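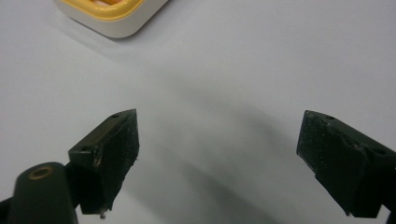 Skundura brings two new soap dishes to the washbasin

RUSTDALE, March. Skundura, the maker of small goods for bathroom and kitchen, announces today two soap dishes for daily use at home. The first is a two-color model with a white base and a bright yellow tray. The second is a clear glass dish with low sides. Both will be in the shops of Desmet before the end of the month, and they can be ordered from the Skundura office in Rustdale from now on.

The company started to work on the dishes after a survey among its customers last autumn. In total 647 households answered the questions about how they wash their hands and where they keep their soap. Many of them have gone back to bar soap in the last years, but they were not satisfied with the place where the bar has to lie. The complaint we read most often was about the soft layer under the soap, which sticks to the dish and is not nice to clean.

"People wrote us long letters about this, much longer than we expected for such a small article," says Evelien Van Loon, product manager at Skundura. "One customer sent a drawing of her whole washbasin with the measurements. We have used her drawing in the first meeting, and it is still hanging in my office."

The yellow and white dish consists of a tray which is set into a base. The tray has a raised rim on all four sides, and a normal rectangular bar of soap fits in it with a small border left free. The corners of the base are rounded, so that a cloth can go easily along them.

The glass dish is meant for customers who prefer something quiet next to the basin. It is rectangular, with rounded corners and sides that open slightly to the outside. Because the glass is transparent, the color of the surface under it stays visible. Skundura expects that part of the buyers will use it also for rings, hair pins or a small sponge.

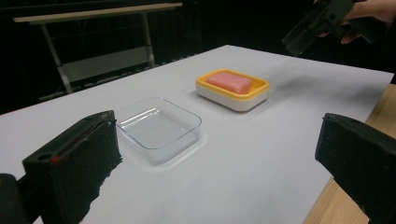 The clear glass dish, and behind it the yellow and white dish with a pink bar of soap.

The dishes were tried at home by employees and their families during the winter. After this period the rim of the yellow tray was made a little higher, on request of the parents with young children. The design work was done together with the studio Asport, which has worked with Skundura before on a series of storage boxes.

"I have both of them at home now," says Van Loon. "The yellow one is in the bathroom of the children and the glass one is next to the kitchen sink. My husband wanted it the other way, so perhaps we will change."

The first delivery to Desmet is around 800 pieces. Shops which wish to receive a sample of each dish can ask for it in writing, with the name of the shop and the address for delivery.

Contact for press and shops: Evelien Van Loon, Skundura, Rustdale. The office answers the telephone in the morning until noon.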